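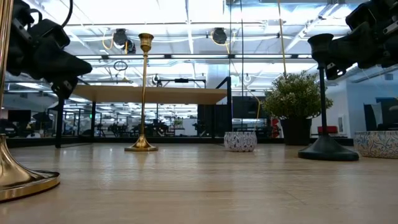

Candlesticks and pots set out on the table between the two arms.

Robotics club: the table-setting task

The robotics club at Lestenside has moved on from blocks. For most of the spring the members worked with foam cubes and plastic cups, which are light, forgiving and all much the same shape. The new task uses household things: candlesticks in brass and black, and white pots with a blue pattern. The aim is for the two arms to lay out a table from a plan, and to put everything back where it came from at the end.

The task was set by the organisers of the Bitthorpe student challenge, which the club is entering for the first time. The rules are short. Each team has two arms and one table. The objects must be ordinary ones that could be bought in a shop, and at least one has to be taller than it is wide. The arms may be driven by hand for the first round, but in the second round they have to work from a program the team has written. Points are taken off for anything knocked over, and a breakage ends the run.

Why candlesticks

Several members asked for something easier. Candlesticks were chosen because they bring up most of the problems the club will meet in the second round. The weight is mostly at the bottom and the stem is thin, so a grip that is slightly off centre makes the whole thing turn in the fingers. Polished brass is also hard for the cameras. It picks up the ceiling lights and the colour of the table, and the software will sometimes decide that a bright patch is a separate object. The black one has the opposite problem. Against a dark background its stem can be lost altogether, and the program sees a cup floating over a base.

The pots are a different sort of job. They are low and round, and the glaze is slippery. The group working on them started by gripping across the widest part, which worked well with the foam practice pieces and badly with the real thing. They now go for the rim, with one finger inside and one outside, at a slower closing speed.

How the sessions run

A session lasts two hours. The first part is spent checking that both arms agree on where the table is. This sounds dull and it is, but the club lost most of an evening in March to an arm that had been started up in the wrong position and was working to a table that was a little higher than the real one. There is now a written check on the wall and it is done every time, whoever is in charge.

After that the members split into pairs. One person drives and the other keeps the log. The log records which object was used, where it started, where it was meant to go and what happened. We ask for plain words in the last column. "Failed" is no use to the next pair, but "tipped towards the window when the left arm let go" is. Pairs swap over after each run so that the same person is not always driving.

The Jokenik software is used for planning the moves. It was picked by last year's members and has been kept mainly so that their work would not be wasted. It is good at keeping two arms out of each other's way and rather slow at everything else. Anyone who has used it at home should note that the club machines are on the older version. Please do not save files from the new one to the shared folder, as they will not open for anybody else.

Where we have got to

Both arms can now pick up a candlestick and put it down again within the marked area on most attempts. Of the last 29 runs in the log, 9 ended with an object on its side. Nearly all of those were at the moment of letting go, not during the lift. The driver opens the fingers, one finger leaves the stem before the other, and the last touch is enough to send it over. Two fixes are being tried. One is to lower the candlestick until the arm feels the table and then wait for a moment before opening. The other is to open the fingers in very small steps and move the arm to stay centred on the stem. The first is simpler and the second looks better so far, though it has only been tried on the slimmer of the brass ones.

Passing an object from one arm to the other is not working yet. It is not required by the rules, but the table is wide enough that neither arm can reach the whole of it, and a plan that never needs a pass is limited in what it can lay out. The pots will be left out of this until it can be done reliably with something that bounces.

The program for the second round is at an early stage. It can find the objects, name them and draw up an order of moves. It cannot yet recover when something has gone wrong. If a pot is not where it should be, the program stops and waits for a person, and under the rules that counts as the end of the run. The members who took on this part would welcome help, particularly from anyone who has written code that has to deal with missing or doubtful readings.

Practical notes

Please keep bags and coats off the floor near the table while the arms are powered. Drinks stay outside the room. If you are only watching, stand on the side away from the arms and leave the stop button clear.

Objects go back in the cupboard in their own boxes at the end, with the pots wrapped. If one is chipped, write it in the log and leave it out of use. A chipped rim changes how the fingers sit on it and will spoil the results of whoever has it next.

We still need a few more things for the table. The Bitthorpe rules allow a surprise object in the second round, and the best practice is to try as many shapes as we can. Jugs, small vases, egg cups and napkin rings would all be useful. They do not have to match, and it is better if they are not precious. Ogbonna, the hardware shop by the station, has offered the club a discount on new items, so ask for the club code before you buy anything there.

New members can join at any point in the term. No experience is needed to drive an arm or keep the log, and most people are making their own runs by the end of a first session. There are 4 places left before the group reaches the limit for the room. Put your name on the list outside the lab, with a note of whether you would prefer to work on driving, on the cameras or on the program.

The first round is in June. There will be a full practice the week before, run to the challenge rules with a clock and a scorer, and other students are welcome to come and watch.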